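The Clothes That Live on the Sofa

Brigitta Kuster keeps her clean laundry in three places: the dresser, the dryer and the left end of the couch. The couch gets the most. When I visited her apartment in Drulholm in October, there were two sweaters and a stack of dish towels on it, and she moved them to the floor so I could sit down.

Most homes have a spot like this. Laundry comes out warm, gets carried to the nearest soft surface and stays there until someone needs to sit. By then it has creased, and the easy job has turned into a longer one.

Reto Wallner spent 14 years running the laundry room at a small hotel, and now teaches an evening class on household basics. He starts people on shorts. They are short enough to fold on a sofa arm, and they show the usual problems: an elastic waist that won't lie flat, a lining that slips out, and legs that twist around each other.
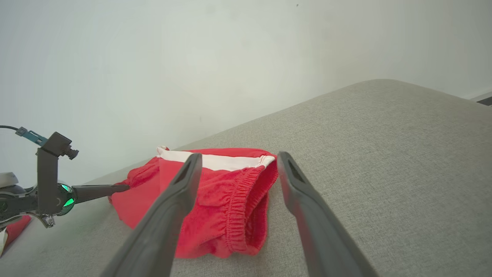 Do gym shorts need to be folded at all?
Only if you want to find them again. A pair rolled up in a drawer wears just as well, but it takes more space and hides whatever is under it.

Wallner's method takes two folds. Hold the shorts by the waistband and shake them once, hard. Lay them down front side up and push any lining back in with your fingers. Fold one leg over the other, smooth from the waist toward the hems, then bring the hems up to the waistband. Gathered elastic will always pull in a little - leave it alone and flatten the fabric below it.

Fleece and other soft knits can be folded by hand on a cushion. Cotton shirts do better on a table, where the sleeves don't sink.

Kuster tried it for a month. She still drops everything on the couch first, but she folds the shorts before she sits down, and the towels after dinner. The sweaters are still there most mornings. She says she is thinking about a basket.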